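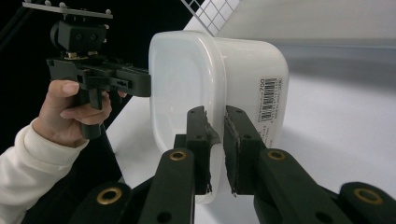

처음으로 | 설치 | 온도 | 용기와 소분 | 성에 | 고장 신고

드랄티어 서랍식 냉동고 사용 안내
3장. 용기 준비, 소분, 첫 적재
4월 / 글: 닐람 바르드와지

이 장은 냉동고를 자리에 놓고 수평을 맞춘 다음 전원까지 넣은 분을 위한 것입니다. 아직이라면 1장으로 돌아가십시오. 동봉된 빠른 시작 안내문에는 이 부분이 그림 하나와 "신선하게 보관하세요"라는 문장으로 끝나 있습니다. 그 문장만으로 뭘 하라는 건지 저는 끝내 알아내지 못했고, 그래서 이 장이 길어졌습니다.

3.1 시작하기 전에

전원을 넣었다고 바로 음식을 넣지 마십시오. 표시창에 영하 18도가 뜨는 시점과 서랍 안쪽이 실제로 그 온도가 되는 시점은 다릅니다. 표시창이 읽는 것은 감지기가 붙은 자리의 공기 온도이고, 맨 아래 서랍 구석은 한참 늦게 따라옵니다. 상자에는 "급속 냉각"이라고 적혀 있는데, 무엇에 비해 급속인지는 적혀 있지 않습니다.

1. 빈 상태로 11시간 가동합니다. 저녁에 켜고 아침에 확인하면 편합니다.
2. 별도 온도계를 가운데 서랍 안쪽에 둡니다. 냉동고용이라고 적힌 3,000원짜리로 충분합니다. 비싼 무선 온도계는 금속 벽 안에서 신호가 끊기는 일이 잦았습니다.
3. 문을 닫아 두었다가 온도계를 꺼내 바로 읽습니다. 손에 쥐고 읽으면 눈금이 금방 올라갑니다.
4. 영하 18도보다 높으면 설정을 한 단계만 내리고 다시 기다립니다. 두 단계씩 내리는 것은 권하지 않습니다.

주의: 급속 냉각 단추는 이 단계에서 누르지 마십시오. 누르면 압축기가 쉬지 않고 돌고, 설정 온도가 맞는지 판단할 수 없게 됩니다.

3.2 용기 고르기

냉동 용기 광고에서 믿을 만한 말은 용량과 재질 정도입니다. "영양을 가둔다"거나 "갓 지은 맛 그대로"라는 문구는 무시해도 됩니다. 뚜껑 달린 통이 음식에 해 줄 수 있는 일은 공기가 드나드는 것을 줄이고 냄새를 막는 것까지입니다.

확인할 것은 다음과 같습니다.

- 바닥이나 라벨에 냉동 사용이 가능하다는 표시가 있는가. 내열 온도만 적혀 있고 내냉 온도가 없는 제품은 보류합니다.
- 용량 표시가 가득 채웠을 때의 값인가. 대개 그렇습니다. 국물은 얼면서 부피가 늘어나니 표시 용량을 그대로 쓸 수 없습니다.
- 모서리가 둥근가. 각진 통은 서랍에 빈틈없이 들어가지만 얼린 밥을 떼어 낼 때 귀퉁이가 남습니다.
- 뚜껑을 닫은 채로 쌓아도 미끄러지지 않는가. 매장에서 두 개를 포개어 살짝 기울여 보면 압니다.
- 라벨이 깨끗이 떨어지는가. 사소해 보여도 종이 라벨이 얼었다 녹으면 풀만 남고, 그 위에 다시 이름표를 붙이면 붙지 않습니다.

드롤룸 전용 용기를 쓰면 서랍 공간을 꽉 채울 수 있다는 설명이 제품 상자 옆면에 있습니다. 대 보았더니 정말 잘 들어갑니다. 다만 같은 크기의 일반 용기도 잘 들어갔고, 값은 훨씬 쌌습니다. 전용 용기를 꼭 사야 할 까닭은 찾지 못했습니다. 이미 가지고 계시다면 물론 쓰십시오.

유리 용기를 좋아하는 분도 많습니다. 냄새가 배지 않는 점은 저도 인정합니다. 그러나 서랍을 세게 밀어 넣는 집이라면 맨 위 칸에만 두는 것이 좋겠고, 꺼내자마자 뜨거운 물에 담그는 일은 어떤 경우에도 하지 마십시오. "열충격에 강함"이라는 표시가 붙은 제품이라도 마찬가지입니다. 어느 정도의 충격까지 시험했는지 포장에서 읽을 수 없다면 모르는 것으로 치는 편이 안전합니다.

참고: 배달 음식에 딸려 온 얇은 통은 냉장용으로만 쓰십시오. 얼면 뚜껑 날개부터 부러집니다.

3.3 새 용기 씻기와 말리기

1. 라벨을 먼저 뗍니다. 잘 안 떨어지면 미지근한 물에 담가 두었다가 손톱이나 플라스틱 주걱으로 밀어냅니다. 칼은 쓰지 않습니다.
2. 남은 풀은 식용유를 조금 묻혀 문지른 뒤 세제로 닦습니다.
3. 뚜껑에 고무 패킹이 있으면 분리합니다. 분리가 안 되는 일체형은 홈을 솔로 문지릅니다.
4. 헹군 뒤 행주 위에 엎어 놓지 말고 비스듬히 세웁니다. 엎어 두면 안쪽에 물기가 갇힙니다.
5. 완전히 마른 뒤에 뚜껑을 닫습니다.

물기가 남은 채로 얼리면 뚜껑이 통에 얼어붙습니다. 억지로 비틀다가 날개가 부러지는 것이 가장 흔한 파손인데, 제조사에 문의하면 십중팔구 사용자 부주의라는 답을 듣습니다. 다투느니 말리는 쪽이 빠릅니다.

새 플라스틱 냄새가 날 때 베이킹소다, 식초, 쌀뜨물, 커피 찌꺼기를 넣어 두라는 조언이 돌아다닙니다. 네 가지를 나란히 해 봤지만 뚜껑을 열어 창가에 둔 통과 별 차이를 느끼지 못했습니다. 제 코가 둔한 것일 수도 있습니다. 커피 찌꺼기를 넣은 통에서는 커피 냄새가 났습니다.

3.4 소분하기

소분은 냉동고 사용법의 절반입니다. 큰 덩어리로 얼리면 결국 큰 덩어리로 녹여야 하고, 남은 것을 다시 얼리게 됩니다.

밥

1. 김이 한창 오를 때 담고 뚜껑은 살짝 걸쳐만 둡니다.
2. 누르지 않습니다. 꾹꾹 눌러 담은 밥은 가운데가 늦게 데워집니다.
3. 손을 대어 미지근해졌으면 뚜껑을 닫고 바로 넣습니다.

밥을 뜨거운 채로 넣어야 맛있다는 주장과 다 식혀야 한다는 주장이 있습니다. 앞의 방법은 옆에 있는 음식을 녹이고, 뒤의 방법은 밥을 말립니다. 저는 그 중간을 택했고 더 나은 근거가 나오면 바꿀 생각입니다.

국과 찌개

1. 냄비째 찬물에 담가 식힙니다.
2. 용기 윗부분에 손가락 두 마디 정도 여유를 두고 담습니다.
3. 두부와 감자는 건져 냅니다. 두부는 구멍이 숭숭 뚫리고 감자는 푸석해집니다. 그 식감을 좋아하신다면 그대로 두십시오.
4. 뚜껑을 닫고 수평이 맞는 자리에 놓습니다. 기울어진 채로 얼면 다음 용기를 쌓을 수 없습니다.

고기와 생선

1. 한 번에 쓸 양으로 나눕니다.
2. 납작하게 펴서 비닐에 넣고 공기를 손으로 밀어냅니다.
3. 쟁반에 올려 얼린 다음, 단단해지면 세워서 꽂습니다.

진공 포장기에 대해서도 물어보는 분이 많습니다. 푸라시스 포장기를 한철 빌려 썼는데, 생선을 오래 둘 때는 확실히 표면이 덜 말랐습니다. 한 달 안에 먹는 고기에서는 손으로 공기를 뺀 비닐과 구별하지 못했습니다. 전용 비닐 값이 계속 든다는 점도 계산에 넣어야 합니다. "최대 다섯 배 오래 보관"이라는 문구에서는 "최대"라는 말을 유심히 보십시오.

주의: 녹인 날고기를 다시 얼리지 마십시오. 조리한 뒤에 얼리는 것은 괜찮지만 그때도 한 번뿐입니다.

채소

데쳐서 얼리라는 설명이 보통이고, 시금치나 브로콜리는 그 말이 맞습니다. 대파와 고추는 그냥 썰어 얼려도 잘 씁니다. 데친 채소는 물기를 꼭 짜고 한 주먹씩 뭉쳐 둡니다. 오이와 상추는 얼리지 마십시오. 어떤 비법을 봤더라도 얼리지 마십시오.

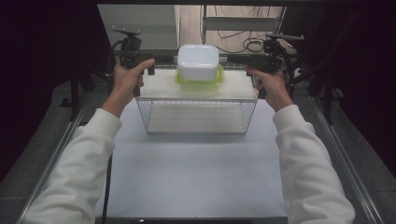

3.5 이름표 붙이기

얼리고 나면 카레와 김치찌개는 놀랄 만큼 비슷해 보입니다. 기억할 수 있다고 믿는 분이 많은데, 저는 그 믿음 때문에 팥죽인 줄 알고 미트소스를 녹인 적이 있습니다.

1. 얼리기 전에 붙입니다. 표면에 서리가 앉은 뒤에는 어떤 테이프도 붙지 않습니다.
2. 내용물과 담은 날짜를 적습니다. 유통 기한을 계산해서 적는 방법도 있지만, 계산을 틀리면 고칠 방법이 없습니다.
3. 뚜껑에 붙이지 말고 몸통 옆면에 붙입니다. 뚜껑은 서로 바뀝니다.
4. 서랍을 열었을 때 위에서 내려다보는 구조라면 예외로 윗면에도 하나 더 붙입니다.

종이 테이프와 유성펜이면 됩니다. 드랄티어 앱의 재고 관리 기능도 시험해 봤습니다. 음식을 넣을 때마다 종류를 고르고, 수량을 입력하고, 서랍 번호를 지정해야 합니다. 처음에는 재미있었습니다. 그러다 식구들이 입력 없이 만두를 꺼내 가기 시작했고, 그 뒤로 앱은 존재하지 않는 만두의 기한이 다가온다고 알려 왔습니다. 혼자 사는 꼼꼼한 분이라면 쓸모가 있을지도 모릅니다.

할도라 랑나르손 씨가 초고를 읽고, 색깔 스티커로 달을 구분하면 글씨를 읽지 않아도 된다는 의견을 주었습니다. 색과 달의 짝을 기억해야 한다는 문제가 있어 본문 절차에는 넣지 않았습니다. 냉동고 문에 색깔표를 붙여 둘 의향이 있다면 해 보십시오.

3.6 첫 적재

한꺼번에 채우고 싶은 마음은 이해하지만 나누어 넣으십시오. 상온에 가까운 음식을 가득 넣으면 서랍 온도가 올라가고, 먼저 넣은 것까지 천천히 업니다. 설명서 뒷면의 "하루 냉동 능력" 수치는 시험실 조건의 값입니다. 부엌은 시험실보다 덥고, 문을 열어 보는 사람도 더 많습니다.

1. 이미 얼어 있는 것부터 맨 아래 서랍에 넣습니다.
2. 급속 냉각 단추를 누르고 2시간 기다립니다. 여기서는 눌러도 됩니다.
3. 새로 얼릴 음식을 가운데 서랍에 한 겹으로 깝니다. 용기끼리 조금씩 띄웁니다.
4. 다음 날 아침에 단단해졌는지 확인하고 제자리로 옮깁니다.
5. 나머지 음식으로 3번과 4번을 되풀이합니다.
6. 다 끝나면 급속 냉각을 끕니다. 자동으로 꺼진다고 되어 있으나 표시등을 눈으로 확인하십시오.

서랍별 배치는 취향입니다. 인터넷에 있는 가지런한 배치도는 장을 본 직후에만 유지됩니다. 제가 오래 쓰면서 남은 규칙은 이 정도입니다.

- 위: 자주 꺼내는 것. 밥, 빵, 썬 대파.
- 가운데: 이번 달에 먹을 반찬과 국.
- 아래: 고기, 생선, 무거운 것.

빵을 생선 옆에 두지 마십시오. 밀폐가 완벽하다고 적힌 용기에 넣었더라도 그렇습니다.

참고: 냉기 배출구는 안쪽 벽 위쪽에 있습니다. 이 앞을 용기로 막으면 위 칸은 꽁꽁 얼고 아래 칸은 물러집니다. 고장 신고를 하기 전에 여기부터 보십시오.

3.7 꺼내고 녹이기

해동 방법마다 열렬한 지지자가 있습니다. 시간이 있으면 냉장실에 옮기는 것이 제일 무난하고, 시간이 없으면 비닐째 찬물에 담급니다. 알루미늄 해동판은 납작하게 얼린 고기에는 효과가 있었습니다. 두꺼운 덩어리에는 접시와 비교해 나은 점을 보지 못했습니다. 집에 있는 두꺼운 프라이팬을 뒤집어 써도 비슷합니다.

1. 전날 저녁에 냉장실 맨 아래 칸으로 옮깁니다.
2. 물이 흐를 수 있으니 접시를 받칩니다.
3. 전자레인지로 데울 때는 뚜껑을 비스듬히 걸치거나 증기 구멍을 엽니다.
4. 밥은 중간에 한 번 꺼내 젓가락으로 헤칩니다.
5. 국은 가장자리가 녹으면 냄비로 옮겨 팔팔 끓입니다.

주의: 전자레인지 사용 가능 표시가 몸통에만 있고 뚜껑에 없는 제품이 있습니다. 라와트 용기 구형이 그랬습니다. 표시가 없으면 뚜껑을 벗기고 접시로 덮으십시오.

주의: 식탁 위에 내놓고 녹이는 방법은 권하지 않습니다. 겉이 녹아 있는 동안 속은 여전히 얼어 있고, 그 겉면이 문제입니다. "우리 집은 늘 그렇게 했다"는 말씀도 자주 듣지만 절차는 바꾸지 않겠습니다.

3.8 자주 생기는 문제

용기 안쪽에 얼음 결정이 많이 생긴다
덜 식힌 채 뚜껑을 닫았거나 빈 공간이 너무 컸을 가능성이 큽니다. 작은 용기로 옮기거나 음식 표면에 랩을 밀착시키고 뚜껑을 닫습니다. 먹어도 해롭지 않으나 맛은 떨어집니다.

고기 표면이 허옇게 말랐다
공기에 닿은 자리입니다. 도려내고 나머지를 씁니다. 양념에 재우면 되살아난다는 말이 있는데 저는 믿지 않습니다.

뚜껑이 열리지 않는다
흐르는 미지근한 물을 뚜껑 가장자리에 잠깐 댑니다. 모서리부터 천천히 듭니다. 숟가락을 지렛대로 쓰지 마십시오.

통이 뿌옇게 변했다
오래 쓴 플라스틱에 생기는 잔흠집이라면 닦아도 돌아오지 않습니다. 금이 가거나 표면이 끈적이면 버립니다. 원래 반투명한 제품도 있으니 새것과 견주어 보십시오.

서랍이 끝까지 안 들어간다
뒤로 넘어간 봉지가 있는지 봅니다. 서랍을 완전히 빼서 안쪽 바닥을 손으로 더듬으면 대개 완두콩이 나옵니다.

냄새가 난다
탈취제를 사기 전에 전부 꺼내 보십시오. 원인은 보통 덜 닫힌 용기 하나입니다. 탈취제는 그다음에 사도 늦지 않고, 대부분은 살 필요가 없어집니다.

3.9 정전되었을 때

문을 열지 마십시오. 가득 찬 냉동고는 꽤 오래 버티고, 반쯤 빈 냉동고는 그렇지 못합니다. 몇 시간이라고 못 박은 숫자가 제품 상자에 있지만 실내 온도와 적재량이 적혀 있지 않아 여기에 옮기지 않습니다.

1. 전기가 들어온 뒤 가운데 서랍부터 확인합니다.
2. 속까지 단단하고 얼음 결정이 그대로 있으면 둡니다.
3. 물렁해진 고기와 생선은 냉장 온도를 벗어났다고 보고, 얼마나 오래 그랬는지 모르면 버립니다.
4. 아이스크림은 모양이 무너졌으면 버립니다.
5. 별도 온도계를 다시 읽고 설정이 초기화되지 않았는지 확인합니다. 구형 제어판은 정전 뒤에 기본값으로 돌아갑니다.

작은 컵에 물을 얼려 그 위에 동전을 올려 두는 방법이 알려져 있습니다. 동전이 가라앉았으면 한 번 녹았다는 뜻이라고들 합니다. 물이 녹은 것은 알 수 있어도 옆 서랍의 고기가 몇 도였는지는 알 수 없습니다. 동전이 위에 있다고 안심하지는 마십시오.

이 장의 절차에 대한 지적은 조이 페트리디스 씨가 모으고 있습니다. 모델 번호와 서랍 위치, 별도 온도계로 잰 값을 함께 적어 주십시오. 표시창 온도만 적힌 신고는 되돌려 보냅니다. 성에 제거와 문 패킹 점검은 4장에서 이어집니다.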